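Cube shelving

Cube shelving, also called cubby shelving or a cube organizer, is a type of storage furniture in which the front is divided into open compartments of equal or nearly equal size. The compartments are formed by vertical dividers crossed by horizontal shelf boards. Units are made with or without a back panel and are used in kitchens, playrooms, classrooms, offices and stores.

Construction

A typical unit has two side panels, a top, a base and one or more dividers. The dividers carry part of the load from the top down to the base, which allows thinner boards than a bookcase of the same width with no intermediate support. In some designs the dividers run the full height and the shelf boards are set between them. In others the long boards run the full width and the short pieces stand between the rows. The first arrangement is easier to adjust in height, while the second resists sagging across the top.

Fixed boards are joined with dowels, cam fasteners or screws. Adjustable boards rest on pins pushed into rows of small holes drilled in the side walls of each compartment. The holes stay visible where no pin is fitted, and most makers supply caps in the panel color. Pinholes also remain where hardware has been removed or a board has been moved.

Some units have a raised edge at the back and sides of the top surface. The back edge keeps round or rolling items from dropping behind the unit. It may be an extension of the back panel or a separate strip, in which case a seam shows along the joint.

Dimensions

Compartments are sized to take boxes, baskets or binders. The Hokari series by Talpur uses a compartment 40 cm wide, and its longest low unit measures 200 cm from side panel to side panel. The Esis series has a narrower compartment with 3 rows and no raised edge. Inside width is the more useful figure when buying bins, as the outside width of a unit includes the thickness of every divider. Fabric bins bulge when filled and need some clearance on each side.

Use in kitchens and dining areas

Low cube units are used for bowls, serving dishes, cookbooks and dry goods. Deep bowls are normally kept one to a compartment or nested by size, with the heaviest at the bottom. A bowl placed toward the back of its compartment is less likely to be knocked out, though it is harder to see from a standing position. The top surface serves as a small sideboard – for fruit, trays or items waiting to be put away.

Fruit kept on an open top is usually spaced apart so that air can move between the pieces and bruising from contact is avoided. Apples give off ethylene, a gas that speeds ripening in mangoes and some other fruit.

Anchoring and care

Tall units are fixed to the wall with a bracket or strap. Low units are stable when loaded from the bottom row up, but wall fixing is still advised in homes with small children. The base should be level, as a twisted case pulls the dividers out of square and leaves gaps at the joints.

White surfaces are wiped with a damp cloth and dried. Juice and sauce should be removed quickly, especially near seams and open pinholes, where liquid can reach the core of the board and cause swelling. The Skesix hole cap, item 849, is a push-in type and can be removed for cleaning.

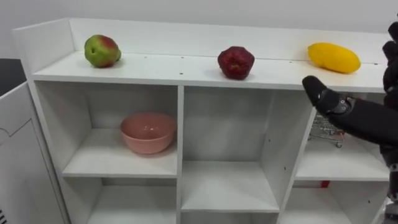
3 min read

White cube shelving with a raised back panel. An apple, a deep red fruit and a yellow mango-like fruit stand on top, with a pink ceramic bowl in the upper-left compartment.

See also: Bookcase, Sideboard, Shelf pin, Storage bin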